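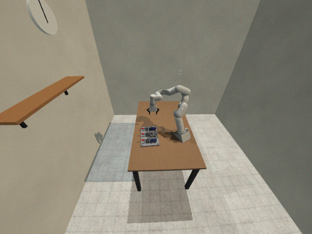 The arm runs in simulation first. That has been the rule at the Ninduma shared workshop since May, when a bad joint limit sent the real one into the edge of its own table and cracked a printed cover. The repair took 13 days, most of it waiting for a bearing.

Ninduma occupies the back half of a former upholstery shop. Members pay 30 dollars a month for a key, a shelf and time on the tools. The arm project began as a way to use up leftover parts, and it has grown into the main thing that happens there on weeknights.

The job is simple to describe. Small assembled parts sit in rows on a gray tray at one side of the table. The arm reaches across, picks one up with a two-finger gripper and sets it down somewhere else. A person can do this without looking. Getting a machine to do it took the group most of the summer.

In the simulator, the room is plain. It has a tiled floor, three bare-looking walls, a wooden shelf and a clock. The builders put their effort into the table and the position of the base, which is mounted toward the right side of the top so the forearm has to reach left to get to the tray. An early version had the base in the middle. The elbow folded too tightly over the near parts, and the wrist hit its limit before the fingers were level.

Moving a base on screen costs nothing. Moving it on the real table means four new holes, and the first tabletop has 22 of them.

The software is a mix. Motion planning comes from Floso, a free package that several members already knew. The gripper code was written in the shop and is named Wallin, after the street outside. It does one thing, which is to open the fingers, lower them, close them and check how far they traveled. If they close all the way, there is no part between them and the arm goes back up.

Shadows caused more trouble than expected. The group wanted the camera software to find the red pieces on the parts, and the first simulated room had soft, even light. The detector did well there and badly on the bench, where the arm shades its own work. Strong light went into the model after that, with hard shadows across the tabletop. The detector's score dropped, then came back over 80 test runs with adjusted color settings.

The real arm is slower than the simulated one. Its motors are secondhand, bought as a lot from Londico, and one of them runs warm. The group keeps the speed low and stops between rows to let it cool.

Next on the list is a second tray with a different spacing. After that, the cable along the forearm needs a better clip.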